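Handheld Grippers Teach Robot Arms to Stand Cups Upright, Kalevmont Lab Reports

A research group at the Petridis Institute in Kalevmont has released results from a study in which robot arms learned to set fallen cups and bottles upright from demonstrations recorded by people in home kitchens. No robot was present during the recording. The demonstrators worked with handheld grippers, each fitted with its own camera, and the arms saw the task for the first time in the lab.

The project, called Likau, collected 3000 demonstrations over one winter. After removing recordings in which an object was dropped or the camera lost track of its position, the group trained on what was left. The method gives the most weight to the moments just before and after the fingers close, where earlier versions of the system made most of their mistakes.

Cups lying on their sides are a harder problem than they look. The arm has to work out which end is the opening, choose a side to grasp, and turn its wrist far enough to bring the base down flat. Paper cups bend if squeezed too hard, and clear plastic is difficult for cameras to pick out against a patterned cloth.
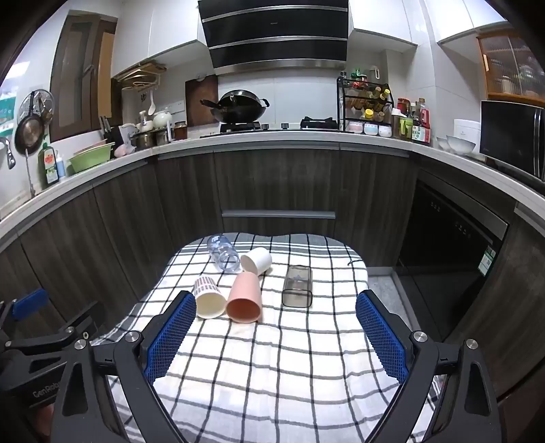
Astville Robotics, which tested an early copy of the software on its own arms, said the approach held up well with rigid cups but was slower than it would like on clear containers, and that it would want to see the same results in kitchens with poor lighting before using it in a product.

The group tested the trained system in 13 kitchens that had not been used for recording. The arms made 1388 attempts in all, and a try counted as a success only if the object stayed on its base after the fingers let go. Results were best with plain, solid-colored cups. Most failures came from grasps placed too close to the rim, which left the object tipping as it was released.

A second finding concerns variety. When the researchers trained one version on many recordings from a few homes and another on the same number spread across more homes, the second did better in unfamiliar rooms. Adding more recordings from a kitchen already in the set helped very little after the first 19.

The system still handles one object at a time and does not plan an order. If two cups are touching, it may push one while reaching for the other – a problem the group says it plans to work on next, along with objects that have handles.

The paper is under review. The group expects to release the training code in December, together with part of the recordings. Drawings for the handheld grippers will follow at a later date.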